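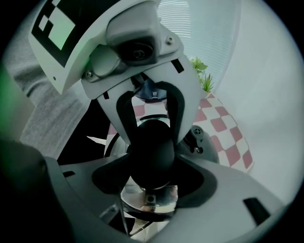

4.2 Voter registration among long-term foreign residents

Figure 3. Gripper housing with a downward-facing camera and black rubber finger pads.

We turn now to the part of the study we most looked forward to - what happens when a town opens its local elections to people who are not citizens. Cimalstead did this in stages. Residents holding a Gavar passport were admitted first, under an older treaty, and those from Barta followed once the district rules had been rewritten. National elections stayed closed to both groups.

We mailed a short survey to 300 eligible residents and held follow-up interviews with 43 of them. The answers were wonderfully rich! Many people had lived in the town for years and knew its bus routes, school boundaries and zoning fights in great detail, yet had never checked whether they could vote. In 17 interviews the person first learned of the right from our letter.

Confusion over the word "resident" came up again and again. The Vudham neighborhood office used it to mean anyone with a local address, while the election office also asked for proof of 2 years of unbroken stay. A person could be a resident at one counter and be turned away at the next. Several people brought us both forms, side by side, with the clashing lines already underlined - a gift to any researcher.

Treaty status mattered less than we had expected. Gavar and Barta passport holders described the same hurdles in nearly the same words, and both groups asked for a single form. Section 4.3 looks at how the wording of that form changed between December and the spring registration drive.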